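Home | Projects | Reports | Contact
Print this page | E-mail this page

Pickering Refill and Repack Room
Progress report to the Fillo Fund
Prepared by Edith Apaza, 2018-09-15

You asked for a plain account of where your money has gone, so I'll begin with the tables. They have gone green. The old tops had absorbed so much laundry liquid over the years that you could have washed a shirt by leaning on one, and the flat green surfaces we have now wipe down with a single cloth. The colour was not our first choice. It was the colour the supplier had.

The grant was for setting up a proper line for sorting, checking and repacking household detergent for the food pantries on our list. Our target by the end of November is 2,000 bottles out the door. We have done 1,000, and I would like it noted that the first few hundred were done on the old tables.

Bags were the first thing to sort out. Every bottle that arrives with a doubtful cap is supposed to go into a bag before it goes anywhere near a carton, and for months we used whatever was in the drawer. We now have a written rule on bags, and a place to put them, and the bags are getting used to the idea. 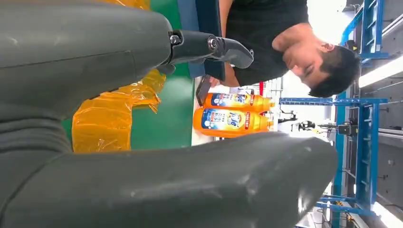

Repacking table, with an orange bag on the green top.

The checking routine has settled down as well. Bottles are laid on their sides before packing so a weak cap can show itself on the table and spare the carton. It takes longer than standing them up and hoping, which was the previous system. Labels get read at the same time. Donated stock comes in all sorts, and a pantry that has been promised laundry detergent does not want to find out at the counter that it has received something for drains.

Tape remains a sore point. We budgeted for one order from Ollex and have placed 3. Part of this is volume and part of it is technique, by which I mean that people tear it by hand, dislike the result and put another strip over the top. A proper dispenser has been bought. It is used when I am in the room. 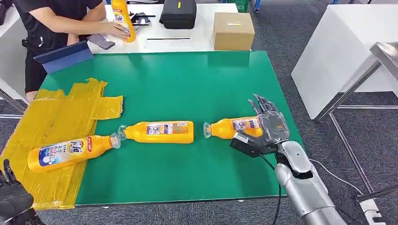
Gunther Harms would like it recorded that laying bottles down is all very well, but that he asked for drip trays in the spring and is still waiting for them. He adds that a slow leak can take an hour to appear and we give each bottle a good deal less than that. He is right on both counts. The trays are on order from Semex, and until they come we are holding the worst suspects overnight in a tub.

Shelving is the part of the budget I am happiest with. We spent less than planned, mostly by painting what we had and not replacing it, and the difference went to Ollex for the reason given earlier.

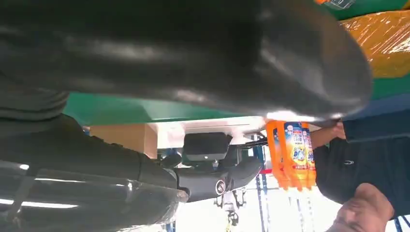 Storage rules took three meetings, two more than the subject deserved. The agreement is that cartons live on the shelves and bottles waiting for a decision are kept together, where they can be found again. On the whole it holds. A plain cardboard box with nothing written on the side facing out is still a plain cardboard box, though, and there is one on the shelving under the green edge, so marking every side of every carton has been added to the list for next month. I have bought the markers. I have also bought spare markers, having met the first lot's predecessors.

Still to do before the final report: the drip trays, the carton marking, a second tub, and a reply from two of the 9 pantries that have yet to tell us what sizes they can take. One has asked for "medium". We are looking into it.

There is no request for further money in this report. There may be one in the next, and it will probably be for tape.

Contact: Pickering Refill and Repack Room, front office
Copyright Pickering Refill and Repack Room. All rights reserved.
Back to top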